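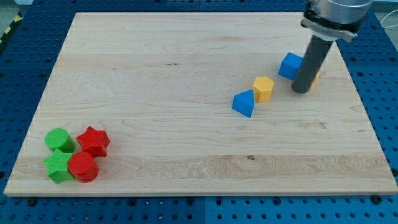 Pedir perdón en la oficina sin hacer el ridículo

Hay disculpas que arreglan una tarde y disculpas que estropean un mes. Casi todos hemos recibido de las segundas. "Perdona si te molestó." Ese si. Cuatro palabras y la cosa peor que antes.

En Sismont, una empresa de logística con 182 empleados, llevan un tiempo dándole vueltas. Empezó por una tontería: un correo con copia a media plantilla donde un jefe de turno corregía a otro por unos albaranes. Hubo disculpa, sí. En privado, en el pasillo, a las siete de la tarde. La bronca la habían leído todos y el perdón, uno solo.

De ahí salió una norma que ahora repiten hasta en la máquina del café: se pide perdón delante de quien estaba delante. Sin discurso. "Ayer te hablé mal en la reunión y no tenía razón en el tono." Punto. En lo de los albaranes quizá sí tenía razón, pero eso va otro día, en otra conversación.

Cuestión de tiempos

La consultora Vovitton, que da talleres de conversaciones difíciles, recomienda a sus grupos esperar 15 minutos antes de contestar a un mensaje que escuece. Parece poco. Es una eternidad con el móvil en la mano. La otra mitad del consejo se cita menos: no dejar pasar la noche si el que metió la pata eres tú. El enfado ajeno duerme mal y madruga.

En Ketetlow, un estudio de diseño, lo probaron en noviembre, con las entregas encima y todo el mundo de uñas. Resultado desigual. Dos personas que no se hablaban volvieron a comer juntas; otra pareja de mesa pidió cambiarse de sitio y se cambió. Tambien vale. Una disculpa no obliga al otro a nada, y quien la da esperando el abrazo suele acabar con un segundo enfado.

Lo que sobra

Sobra el "pero". Sobra explicar lo mal que has dormido, al menos en la primera frase. Sobra la broma — casi siempre. Y sobra repetirlo cinco veces hasta que el ofendido tiene que consolarte a ti, escena conocidísima.

Falta, en cambio, decir qué vas a hacer distinto. Algo pequeño y comprobable. "La próxima vez te lo digo antes de la reunión." En Swai, cooperativa de cuidados a domicilio, lo apuntan en la libreta de turno, sin nombres, para que el siguente equipo sepa qué se acordó. Suena burocratico. Allí dicen que les ahorra llamadas.

¿Y si no te la aceptan? Pues nada. Saludar por las mañanas, cumplir lo dicho y no ir preguntando cada dos días si ya está olvidado.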